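Flellitville Trail Race Adds a Language Twist for August

FLELLITVILLE, April 14, 2021 – Runners, bring a phrase book! Caltasach Trail Club is opening sign-up for its 139-minute hill relay, and this year every team of 2 will get its directions in Japanese at the checkpoints.

"I learned the word for 'left' halfway up a hill and I've never forgotten it," said race director Kaede Wada. "We can't wait to see everyone out there, puffing and chatting!"

There is room for 100 teams, and beginners are very welcome. Free practice runs start at the Grellorholm gate, with Daichi Kubo teaching the basics on the way.

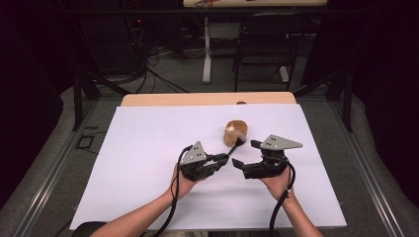 A small bread-like bite, held over a white board.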